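The Second Life of a Felt-Tip
By Meenakshi Kanaujia
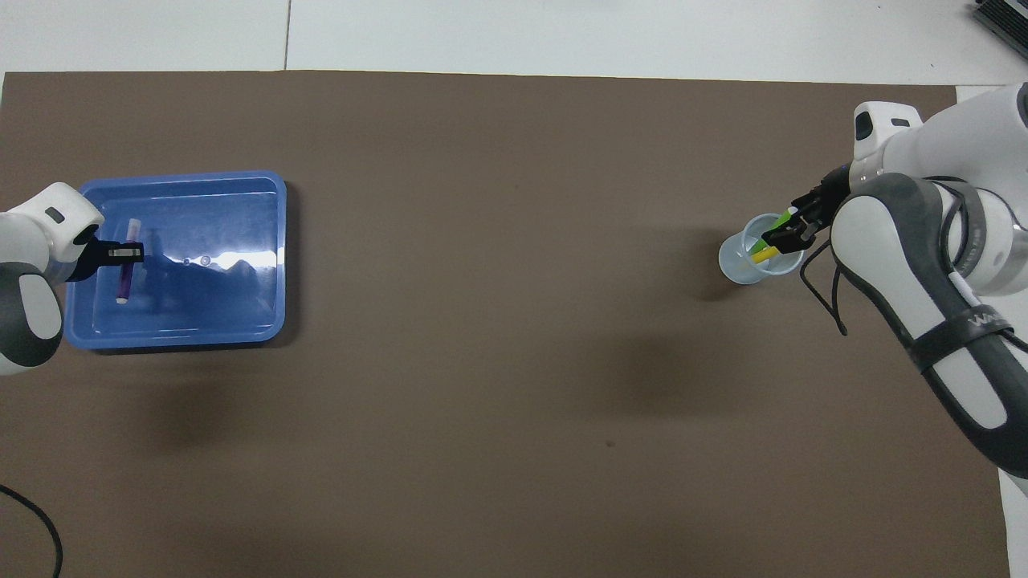

Bonilska Quarterly | Issue 61 | p. 8

My father kept his dead pens in a jar for biscuits. He believed that a pen is only resting, and every July he tested them all on the back of an electricity bill. Most stayed dead. He put them back in the jar anyway.

I thought of this jar when I visited Uriel Espinoza, who repairs writing instruments in a narrow shop behind the Hastier market. Fountain pens pay his rent. But on Friday he accepts markers, and the line goes out of the door, mostly teachers with full bags.

"People feel ashamed to bring me a marker," he told me. "They say, I know it is only a marker. I say, sit down."

His method is slow. He pulls the tip with flat tweezers, turns it around if the other end is still good, and gives the ink core a few drops of water or alcohol, depending on what the maker used. Then the marker lies flat overnight. Standing it up is the common mistake, he says, for the ink goes all to one side and the tip stays thirsty.

Last year he wrote down each one in a school notebook: 1,558 markers, of which he saved a little more than half. Purple is the most difficult color in his experience. The red part of the ink dries before the blue, and the line comes out gray.

He charges very little, and a new marker at Grewal's, the stationery shop across the street, costs not much more. Mr. Espinoza buys there too. He showed me a pack of 100 spare tips and asked me to guess how long it would last. I said one year. He laughed and said until the schools open.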